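Councilman Ruben Verbruggen told a Friday march in Dumville that he stood with the tenants of Brouwer Street, three days after voting to let their landlord raise the rent. The crowd, put at 470 by organizers and 278 by police, gave him a long and thoughtful silence.
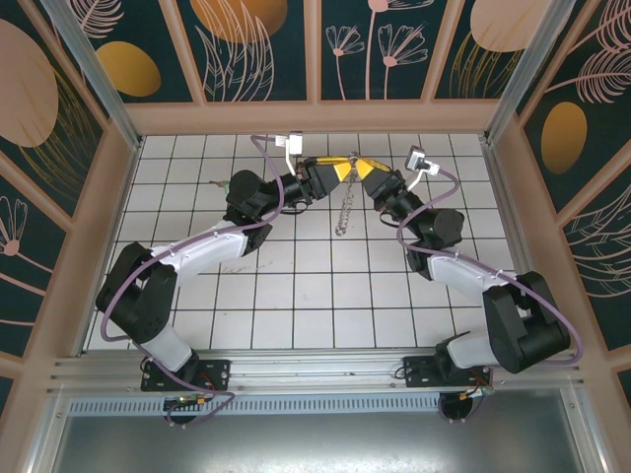 Two arms over a short metal chain.

Jelle Desmet of the Uvcombe Tenants Union thanked him for coming - and for leaving early. A petition with 967 names went to his office that evening. His staff said it would be read with interest.

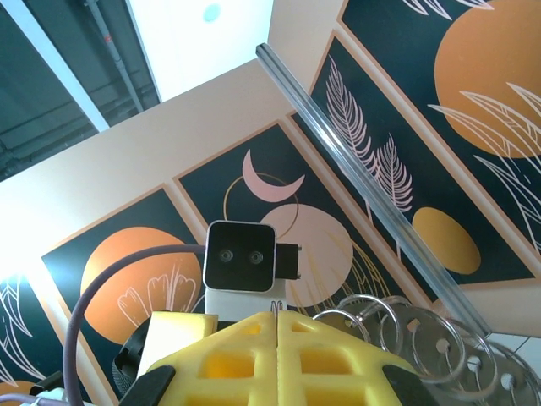
Also in local politics

Uvcombe council puts off vote on when to vote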